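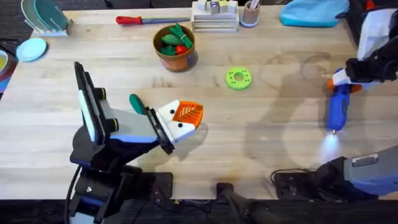

Two arms at the work table, one of them holding a hot glue gun. Urken Office for Household Technology, December 10, 2022.

1/ The Urken Office is often asked whether a machine can take over ordinary chores at home or on a small shop floor. This thread sets out our present position. The full report will be released in May.

2/ Our short answer: some parts of some chores, with a person nearby. We do not yet advise any household to buy a pair of arms in the expectation of less work.

3/ The office judges a chore by its whole length. Clearing a table includes deciding what is trash, finding where the plates go and noticing that the rack is full. A machine that can lift a plate has done one step of that.

4/ Our working log for the year holds 843 attempts at table chores. An attempt is entered as complete only if no person touched the table or the controls between start and finish. Attempts stopped for safety are entered as incomplete, whatever the state of the table at the time.

5/ Picking up a firm object from an open surface is the strongest area. Blocks, rings and plates lying flat present few surprises to a trained system, provided the objects have been seen in training and the light is fair.

6/ Soft goods remain difficult. A cloth bag has no fixed shape, and each attempt to grasp it changes the shape again. Members of the public who write to us about laundry should expect the same answer next year.

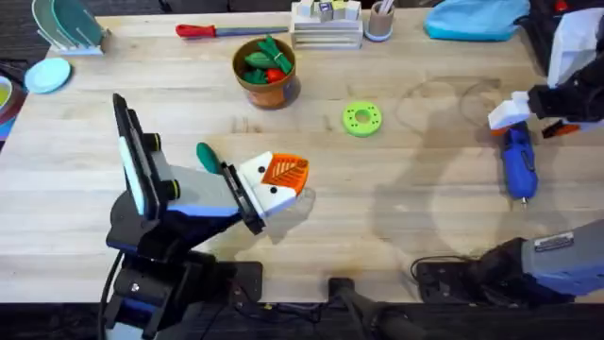 7/ Hand tools are a separate matter. A glue gun was made for a human palm and a human finger. To use one, an arm must hold it steady, work the trigger, point the nozzle and know when to stop. We score each of these separately.

8/ Heat and blades call for a stricter rule. Under the Urken procedure, a trained operator must remain within reach of the stop switch whenever either is in use. No exception is made for short sessions.

9/ Speed is the point most often raised by shop owners. Etuvico, a small packing firm, gave us a time target of 60 seconds for gluing and closing one carton. We consider this a fair target. We have not met it.

10/ Etuvico also asked whether a slower machine could work through the night. At present it could not, for want of a person to supervise it. The wage for that person belongs in any honest estimate of cost.

11/ Several readers asked about the hand itself. Benoît Guérin, who leads our gripper work, has written: "A finger that bends around an object forgives a poor approach. It does not forgive a poor plan. Most of our failures are planning failures." 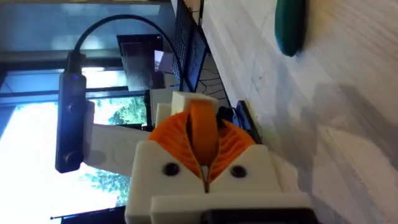 12/ Flexible fingers do well with rounded items such as toy vegetables. They do less well with thin, flat items that must be lifted from a surface. A person slides a coin to the edge of the table without thinking about it. Our systems must be taught this.

13/ Views taken close to the gripper help in the last part of a reach, when the arm itself may block a camera placed farther away. They also produce a great deal of data to store and check. Offices planning similar work should budget for both.

14/ On the Dong proposal for a shared list of test chores: we support it. Results from different groups cannot be compared while each sets its own table. We have asked that the list include at least 3 chores involving wiping.

15/ On the Jostach survey: nearly 2000 households replied, and dishes were named most often as the chore people would hand over. Replies are still being checked by region, and we ask that the early tables not be quoted.

16/ Written questions may be sent to the office through the contact form on our page. Please state whether the question concerns a home or a place of business. Replies are issued in the order received.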